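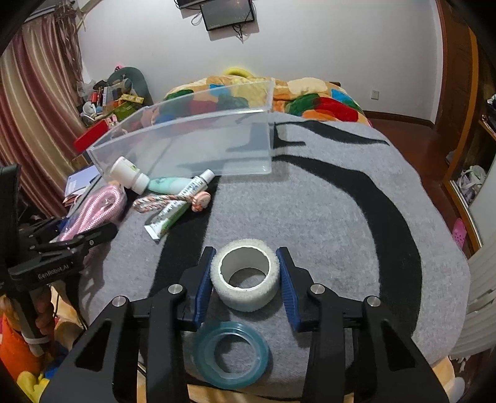
Two rolls of tape, one white and one clear with a blue tint, on a grey mat.

The case for a repair allowance in rented homes

By Danang Halim

The council at Kilport is consulting on the standards it expects of private landlords, and most of the responses published so far deal with large matters: damp, heating, the safety of wiring. These deserve the attention they receive. The draft is silent, however, on the small repairs that make up most of a tenant's dealings with a landlord, and that silence should be corrected before the text is adopted.

Under the present arrangements a tenant who finds a draught under a door or a loose strip of carpet must report it and wait. Many tenancy agreements forbid any alteration without written consent, and some are worded so broadly that a strip of felt on a window would count as one. The tenant waits, the agent forwards the message, and a contractor is sent weeks later to do ten minutes' work. In February the Flutside Tenants' Forum, of which I am a member, asked its members how long they had waited for their last minor repair. The most common reply was 6 weeks.

The Forum has proposed a modest remedy. Every tenancy would carry a repair allowance of £500 a year, held by the landlord and drawn on by the tenant against receipts. A schedule attached to the agreement would set out which jobs may be done without prior consent. Draught-proofing, the sealing of gaps, replacement washers and the fixing of loose handles would be included. Gas, electrical and structural work would not.

Landlords have raised two objections. The first is cost. Songül Karabulut, who lets a number of flats in Flundum, told the consultation meeting that a fixed sum would be treated as an entitlement and spent in full each year. The concern is a fair one, and the requirement for receipts goes only part of the way to meeting it. Yet the call-out charge for a single visit is often greater than the cost of the materials used, and landlords already bear that charge — usually without remark.

The second objection is quality. A badly fitted seal may trap moisture, and a careless repair may have to be done again. The schedule should therefore be short to begin with, and reviewed after two years.

There are 4,000 privately rented homes in the area covered by the draft. Their tenants pay for the use of a home and should be trusted with its ordinary upkeep. The consultation remains open, and written responses may be left at the Kilport offices.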